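Wanted: People Who Are Bad at Badminton, and a Few Who Are Good

The Parsons Badminton Club needs players for its spring season, which starts in April. We have the courts, we have the nets, and we have a waiting list with no names on it. The last of these is a problem.

A little history. The club was founded by people from the old Parsons radiator works who wanted something to do after supper. In its best years it fielded teams in the county league and won a cup, now on the shelf in the front hall with somebody's car keys in it. If they are yours, please come and get them. We would also like you to join.

What we are looking for

Adults of any age who can get to the hall by 7 in the evening and stay until 9. You do not need to have played before. You do not need to be fit, although you may become a little fitter by accident. Several current members learned the game in their back yards against small children and lost, and they are getting along fine.

We are also after a handful of experienced players for the league side, which at present is made up of whoever answers the phone. If you have a backhand that you would describe as reliable, call tonight. If you have a backhand that other people would describe as reliable, call right now.

One thing about doubles. Most of our play is doubles, so you will be paired with someone you don't know and asked to share a space slightly too small for the two of you. There will be collisions. The custom is to apologize whether or not it was your fault and then to argue about it over coffee.

What you get

Court time one evening a week, plus coaching for beginners in the first hour. The coaching is done by Bríd Hanrahan, who played seriously when she was younger and has never quite forgiven the rest of us for not doing the same. She will fix your grip. Then she will fix it again the next week, when you have gone back to holding the racket like a frying pan.

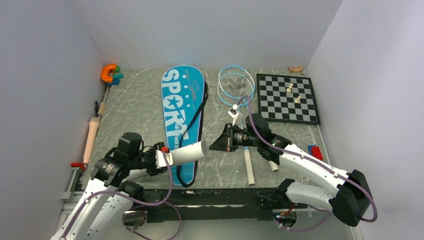

You can borrow a racket for as long as you like while you decide whether you want one of your own. The club rackets have been restrung more often than they deserve, and the one with green tape on the handle pulls to the left, or so everyone who has ever lost with it will tell you. Shuttlecocks are included. We use nylon on club nights and feathers for league matches, and Bríd can tell from across the hall if you have opened the wrong tube.

There is also a summer picnic. It has been rained on every year and we see no reason to change the format.

What it costs

Your first 5 evenings are free. After that we ask for a season fee, payable in two halves, with a lower rate for students and anyone out of work. Bring clean indoor shoes with pale soles. The hall floor was refinished last fall at great expense, and black scuff marks are taken more seriously here than most crimes.

What we can't offer

Showers. There is a room with the word Showers on the door, and it is full of folding chairs. Parking is on the street and gets tight before 7 — the choir next door starts at half past six and they drive very large cars. The heating is either on or off, and the switch is in a locked cupboard, so dress in layers.

How to apply

There is no form. Come to the side door of the hall any club night at 6:45 and knock loudly, or leave a message for Bríd at the front desk with your name, a phone number, and a fair account of how long it has been since you last ran anywhere. She reads every message and calls people back, usually during dinner.

League hopefuls should get in touch before the end of March so that we can enter the right number of teams. We entered one too many last year and would prefer not to talk about it.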